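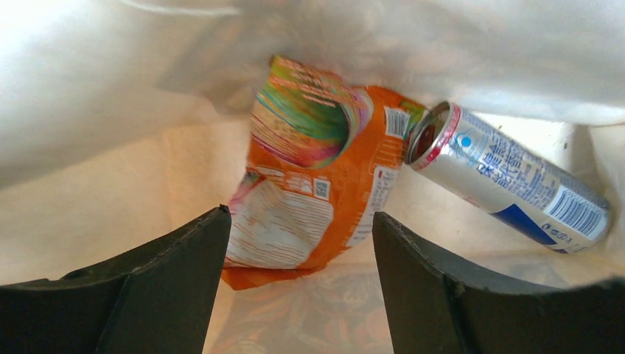
Orange wrapper and an empty can in a bag liner.

Paper Shapes at the Kitchen Table

I love making math models at home, and a cube is such a fun start! Draw six equal squares in a cross on a cereal box, with small glue tabs on every other outside edge. Score each fold with a dry ballpoint before you cut – the creases come out so much sharper. For a Möbius strip, give a long paper band one half twist, tape the ends, then run a pencil down the middle until you meet your own line. Cut along it and see what you get (my favorite part!). Store flat nets in a folder.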